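Tullholm Pantry Notes
@tullholmpantry

Tin storage, part two. Part one dealt with jars. This one covers cans on an open raised shelf over a timber benchtop, for people who don't have a proper pantry cupboard and aren't getting one.

Start with depth. Measure the shelf front to back, then measure your widest can at the rim. The rim is wider than the body on most of them, by a couple of millimetres, and those millimetres matter once you have a few in a line.

My standard grouping for large cans is a two-by-two block. 2 across, 2 deep. You can reach the rear pair by lifting out one front can, and the block doesn't creep forward the way a single long row does.

Three deep doesn't work for me. The rear can goes past its date every time. I found one from the old flat in there in September.

Small cans get their own end of the shelf. Don't stack them on the large ones unless the rims nest. Check by pressing lightly on the edge of the top can. If it rocks, it comes down.

Yeshi Demissie asked whether labels should face out. On the front cans, yes. On the rear cans I write the contents on the lid in marker, as the lid is the part you see from standing height. Two words at most.

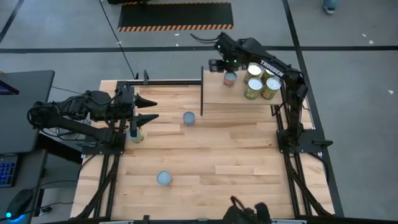 Staging comes next. Anything not yet placed stays on the benchtop, spaced apart, until its spot on the shelf is settled. Bunch the strays together and you start treating them as a group, and then they go up as a group in the wrong order.

Order of loading: large block first, small cans second, odd sizes last. The odd sizes tell you whether the shelf is big enough. If they don't fit, move the whole block over by one can width before you start breaking it up.

Leave a gap between the small cans and the block. Mine is two fingers wide. Less than that and you knock the neighbour each time you take one out.

On butcher block: it marks. A can with a damp base will leave a grey ring overnight, and steel rims leave a darker one. Wipe the base, dry it, then put it down. Sanding a ring out with 100 grit will remove it and will also leave a dull patch that needs re-oiling. Go finer afterwards.

Do-yoon Do uses the Kikon mineral oil on his. I use Flevmont. Can't report any difference in ring resistance. The Flevmont bottle pours more neatly.

Shelf edge. A low divider on one side is useful, as it gives you a fixed point to load from. Start hard against it or start a set distance off it, but pick one and keep to it. An open edge on the other side is fine if the shelf is level. Put a spirit level on it. A full can on its side will find any slope you missed.

Load: I weighed everything on the kitchen scale, full cans, including the tin. Don't use the net weight on the label for this. My smallest came to 163 g gross, which was more than I'd written down for it. Add up the lot, then compare against whatever the bracket packet says per pair.

Rotation. New cans go to the rear, old ones come forward. With a two-by-two block that means pulling the front pair, sliding the rear pair forward and putting the new ones behind. Takes under a minute. Do it when the shopping comes in, before anything else gets put away.

Dents: a shallow dent on the side wall I keep and use first. A dent on a seam or rim goes in the bin. Same for any lid that's domed or moves when pressed.

Correction to the earlier post on jars: the Dinu risers are sold as a set of 2. I wrote four. Two sets are needed for the layout I described.

Part three will be packets and pouches, which don't stand up and need a different approach. Still testing bins for those.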